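Stivoder Help Desk
Ticket 870
Subject: Kelitz hat frame won't stand up, hat dries with a crease anyway
Opened: 21 Apr 2026
Status: Closed by requester
Product: Kelitz wire hat-drying frame, purchased in March

Original message

I bought this frame for a cotton bucket hat that goes through the wash a lot in summer. The product page says it "keeps the crown round and the brim flat." I have doubts about the second half of that and growing doubts about the first.

Two problems. The frame tips onto its side when I put a wet hat on it, and when the hat comes off there's a crease across the crown, a little forward of the middle. I can get the same crease for free by leaving the hat on a doorknob.

Before you ask: yes, I read the leaflet. Yes, the ring goes at the bottom.

Reply from Stivoder support

Thank you for getting in touch. Tipping is nearly always caused by an uneven surface. Please move the frame to a flat, hard tabletop away from drafts and try again. Please also confirm that the hat is spun before it goes on the frame.

Update from requester

The table is flat. I put a level on it both ways before writing to you the first time, which I probably should have mentioned. It's plain pale wood and it doesn't rock.

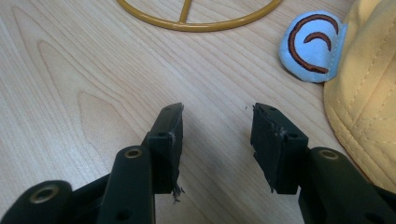 I did the spin cycle as well, the long one, and the hat still pulled the frame over within a few minutes. If a frame made for hats only works with a hat that hardly needs drying, I'd like the page to say so.

I'm also not convinced by drafts. The windows were shut.

Reply from Stivoder support

We understand the frustration. The crease may be in the hat already. Please lay the hat down without the frame, let it rest for 24 hours, and tell us if the fold is still there. Brim fabric can hold a fold from packing or storage.

Update from requester

I've owned the hat longer than the frame and it never had this fold, but fine. It had its rest. It goes into a heap whenever it's put down, as soft cotton does, so I don't see what this was meant to prove.

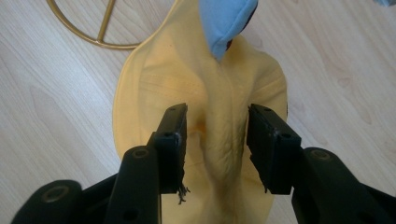
Yellow fabric, bunched up with no frame under it.

When I smoothed it out by hand there was no crease across the crown. Back on the frame for the next wash, crease again, same place. I'd call that an answer.

Reply from Stivoder support

Thank you for testing this. We have checked with Kelitz and they suggest the steps below. Please note the result of each one.

Steps tried

1. Turn the frame so the upright rod sits toward the back of the hat. No difference. The rod leans toward the ring whichever way it's turned, and the leaflet drawing shows it dead straight.

2. Press the ring down flat on the bare table and see if it springs up on one side. It does. I can slide a coin under it. With the coin pulled out and a finger on the high side, the whole thing stands.

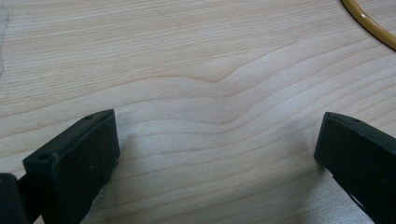 3. Cross the two arcs at the very top and pinch them there. They stay put while the frame is empty. Once a damp crown goes over them, one slips forward, right where my crease is. I suspect this is the whole story and the first two steps were a way to pass the time.

4. Put a weight on the ring. I used a jar lid and then a mug. The mug held it. Nothing in the box or on the page says to supply your own mug.

Reply from Stivoder support

It sounds as though the ring may have been bent in transit. Kelitz says a small bend can be corrected by hand. Would you be willing to try this? Please also check the frame with the hat you normally use and nothing else on the ring.

Update from requester

I bent the ring back as well as I could. It's thin wire and it doesn't want to be flat; push one side down and the other comes up. I got one good afternoon out of it.

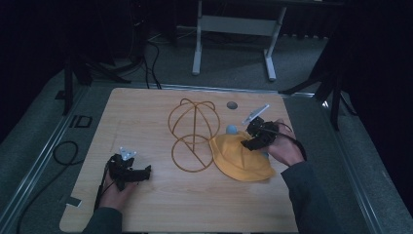 I tried a small ball inside the crown too, from a tip on your own advice page. It's much too small to fill anything, so I can't say it did harm or good. A balled-up hand towel did better than the ball and the frame together, and the hat came out round with no fold.

So I'd like my money back, please. I don't want the same frame again in a new box unless someone there has stood one up with a wet hat on it.

Reply from Stivoder support

We have approved a refund, which should reach you in 8 or 9 days. You don't need to return the item. We have passed your note about the rod and the leaflet drawing to Kelitz.

Update from requester

Refund arrived. Closing this. The product page still says "keeps the brim flat."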